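2023-11-01
By Ismael Bastos

Section 9: When the shuttle fails to yield to a person on foot

This is my favorite part of the Kostach manual to write, and the one I most want you to read before your first street run. A missed yield in simulation is a great find! It costs you an afternoon, and you come out knowing your shuttle far better than you did at breakfast.

The fault covered here is the one we chased all through July. The shuttle detects a pedestrian, starts to slow down, then drops the track and picks up speed again while the person is still in the road. On the Prevurton map it happened in 9 of 87 runs before the fix. Your log will show the entry TRACK LOST followed by RESUME, with no stop in between.

CAUTION: If you see this pair of entries even once, take the physical shuttle out of service. Do not drive it "just to check," and do not count on the safety driver to catch it.

Reproducing the fault

1. Park the physical shuttle, set the brake and remove the drive key.
2. Open Gerkard and load the Prevurton map.
3. Set the approach speed to 40 km/h.
4. Choose a walker from the actor list and place it at the near end of the crosswalk.
5. Start the run and keep the log window open beside the view.
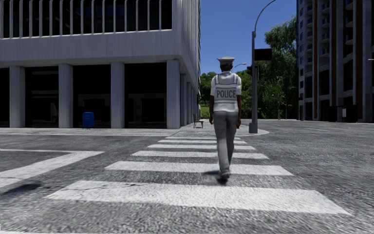
The tracker scores every walker by how well it stands out from what is behind it, and pale clothing over pale paint is where that score sinks fastest. Start with a plain dark outfit to get a clean baseline, then move on to the hard ones. The police officer is a terrific test: white cap, white shirt and a light vest, right over the white stripes, with gray trousers against gray asphalt. Seen from the back there is no face for the detector to hold on to either, so run this actor walking away from you as well as toward you.

Note: The word on the vest does not help. The tracker does not read text, and a uniform gets no special treatment.

Finding the cause

6. Stop the run at the TRACK LOST entry and step back 2 seconds.
7. Turn on the score overlay. A healthy track holds steady as the walker passes from paint to asphalt and back. A bad one dips at each stripe.
8. If the score dips, open the Rezende filter page and look at Hold Time. Older installs left it at zero, so a single weak reading erased the person.
9. Set Hold Time to 2 seconds and save.
10. Repeat the run with the same walker, speed and starting point. Change one thing at a time — I know it's tempting to fix the whole page while you're in there.

If the score stays steady and the shuttle still speeds up, the tracker is fine and the trouble is in the brake request. Go to Section 11.

CAUTION: Hold Time keeps a lost walker in memory. It does nothing for a walker who was never detected. If the log has no TRACK entry at all, stop here and send us the full run file.

Returning to service

Run the complete walker set in both directions, with no RESUME entry while anyone is on the crosswalk. Save the logs with the shuttle's service record, then repeat the stop test on a closed lot using the foam dummy. Keep the emergency stop in your hand for the whole lot test, including the drive back to the parking spot.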